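So I finally wrote down our folding rules. They'd been living in my head and on two sticky notes, and after Friday I figured that was asking for trouble. We do the demos with hand-held grippers, one in each hand, and it all looks easy until three people do it three different ways and you're stuck with a pile of recordings that don't agree with each other.

Rule one is boring: start from a mess. Don't lay the thing out all nice before you hit record! A robot that only ever learns from smooth, flat laundry is going to be pretty useless in my house. Rule two is that fingers stay off the cloth from start to finish — if you can't grab it with the jaws, back off and try again. And rule three, keep each take under 90 seconds. If you go over, mark it as long and leave it in the set.

Kids' pants are my favorite thing to test the rules on (small legs, lots of ways to bunch up, and the ones with patches are just more fun to look at all afternoon).
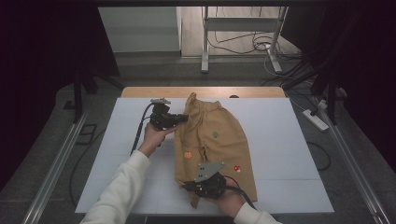

Gumaro Cisneros thinks rule three is too strict, and he told me so at length. His point was that people rush when there's a clock, and rushed folds are sloppy folds. He'd go with no limit at all and a note on how hard the item was. I get it, I do, but I've sat through the takes where someone fusses with one cuff forever.

We met halfway. Shirts and pants keep the limit, fitted sheets don't, and we'll look at it again in November. Next up is the rule for dropped items, and I already know we're going to argue about that one too.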